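Home Ask Topics Unanswered Search Log in

Table runner creeps over the tablecloth when we sort snacks on it

Posted by Cloutier
Household > Linens
1,487 views

Our dining table carries two layers. The bottom one is a white tablecloth, and on top of it is a sage-green checkered runner. At meals they stay where they are put. The trouble starts when the table is used for sorting, and that happens every Sunday.

The procedure is as follows. Shopping bags are emptied at one end, wrapped snacks go into an open paper box, and the box gets pushed along the table to whoever is packing for the week. Things are taken out, compared for dates, and put back. By the time the packing is done, the runner has moved two inches toward the wall and has a ridge across the middle. The tablecloth under it moves less, but it does move, and it wrinkles at the same spot.

What I have tried so far:

Double-sided tape at the corners. It held the runner to the tablecloth and both then slid as one piece.

A heavier object at each end. Works until the object is needed or is in the way.

Ironing both layers with starch. Made the creep worse, as far as I can tell.

The table is 31 inches wide. I don't know the fiber content of either layer because the labels were removed years ago. Both get washed, so I don't want anything permanent on them. I would also prefer to keep the runner out during sorting, as the grid is useful for keeping piles apart.

The load is light. It is almost all packaged pastry and small wrapped things, as it was last time:

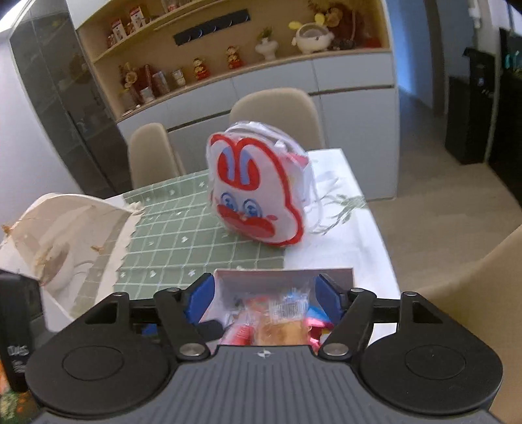

Rimo
The weight of the snacks has little to do with it. You have two sliding surfaces, table to cloth and cloth to runner, and you have only treated the upper one. Taping the runner to the cloth moved the problem down a level, and your own result shows that.

Start at the bottom. Take both layers off and put an open-weave non-slip liner on the bare table, the rubbery kind sold for drawers and shelves. Cut it narrower than the tabletop so it does not show at the sides. If the table has a lacquer or varnish finish, test a small piece underneath something for a few days first, as some liners stick to or discolor a finish. A felt-backed table pad does the same job and is safer on a delicate surface, but it costs more and you will feel it under a plate.

Lay the tablecloth over the liner and smooth it from the center outward. Then treat the upper interface separately. A second strip of liner between cloth and runner is enough. It needs to cover the middle, where the box is pushed. The ends matter less.

Skip the starch. A stiff, pressed surface has less grip against another pressed surface.

Also, lift the box. A paper box with things in it drags whatever is under it, and there is no liner that fully makes up for that.

Trostari
just take the runner off when you sort?? two minutes and it stays clean too

Cloutier
To Trostari: as stated, I want the grid out while sorting. One pile per block of squares, and the piles stay separate without bowls.

To Rimo: I have the shelf liner and will test it under the fruit bowl before it goes on the whole table. One question about the second strip. The green layer is the one with thin white lines and small white flowers, and I am concerned a rubbery mesh will show through it as texture once something presses down.

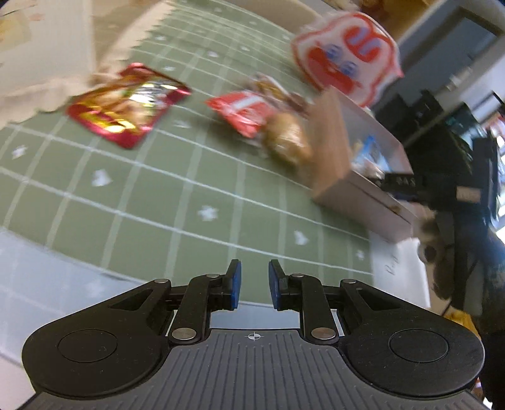 The green check layer that goes on top.

Rimo
It can show. It depends on the thickness of the upper cloth and on how coarse the mesh is. Hold a piece of liner behind the runner, press it with your palm on a hard surface, and look at it from the side with the light low. If you can see the weave, use a finer mesh or go to the other method below.

Cilstead
The other method is stitching. I would do this before putting rubber between two washable layers, because you have to remember to take the rubber out every time.

Baste the runner to the tablecloth with long running stitches, 4 on each short end and a few along the sides, in thread that matches the runner. Only catch a little of each fabric. Pull the thread out on laundry day. It takes less time than lining up tape.

Two cautions. Wash and dry both pieces before basting them, or one may shrink against the other later and pucker. And do not baste through the center, since any pull there will produce the same ridge you have now.

You still need something under the tablecloth. Rimo is right on that part — the stitching only turns two layers into one, and one layer slides on a smooth table as well as two do.

I don't agree about lifting the box. People forget. Put the box on a tray with rubber feet, park it at one spot, and have the packers come to it.

Cloutier
Liner under the cloth, basting on top, tray for the box. I will do the liner first by itself so I can tell which part is doing the work. The test piece has been under the fruit bowl since the morning and I am leaving it there until next weekend.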